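Drurkville Tool and Toy Library – Frequently Asked Questions

Last revised 2019-09-10

Who can borrow?
Any resident of Drurkville or Cliltport aged 18 or over. Proof of address is required at registration. Members under 18 may use items at home on a parent's account.

How many items can I have out at once?
Four. A boxed set counts as one item regardless of how many parts it holds. Power tools are limited to 2 per account.

How long is the loan period?
Hand tools and toys go out for three weeks. Power tools go out for one week. Either can be renewed once unless another member has placed a hold.

How large is the collection?
The catalog lists 1,025 items, of which 159 are toys, puzzles and building sets. The full list can be searched from the terminal at the Segura Street desk or from your account page.

How do I place a hold?
Log in, open the item record and select Hold. You will get an email when the item is ready. Holds are kept for four days and then pass to the next member in line.

What do the condition codes mean?
A – complete, light wear.
B – complete, visible wear, all functions normal.
C – parts missing, still usable. Missing parts are listed on the tag.
Items below C are withdrawn.

A part is missing from a set I borrowed. What should I do?
Check the tag first. If the part is already listed there, no action is needed. If it is not, write to the desk within two days of pickup and you will not be charged. Parts found later can be dropped in the return slot in an envelope marked with the catalog number.

Do I need to clean items before returning them?
Yes. Wipe down hard surfaces with a damp cloth and let them dry before packing. Do not put painted blocks in a dishwasher. Saw blades and drill bits should be free of sawdust and resin. A cleaning fee applies to anything that cannot be shelved as returned.

What are the late fees?
Fees are charged per item per open day and stop at the replacement cost. Accounts with unpaid fees cannot place holds.

Can I donate items?
Toy donations are accepted all year. Tool donations are accepted in October only. We do not take battery chargers without their original battery, recalled products or anything with a frayed cord.

Which catalog software do you use?
Oruvex. Password resets are handled by Abilio Carretero at the desk. Questions about the toy collection go to Mareike Hollmann.
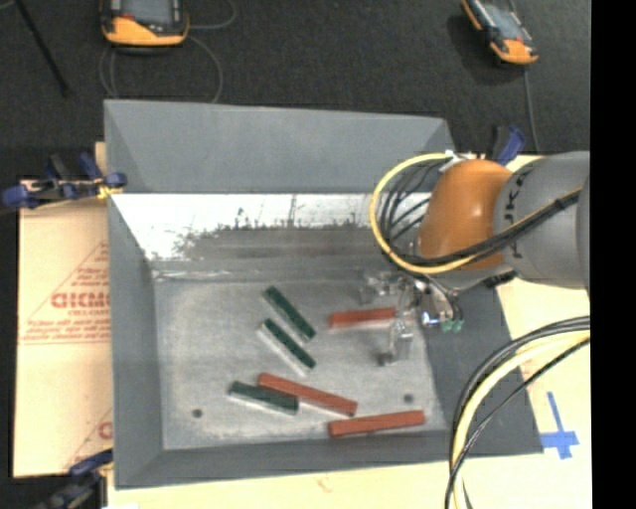 Blocks in a gray bin.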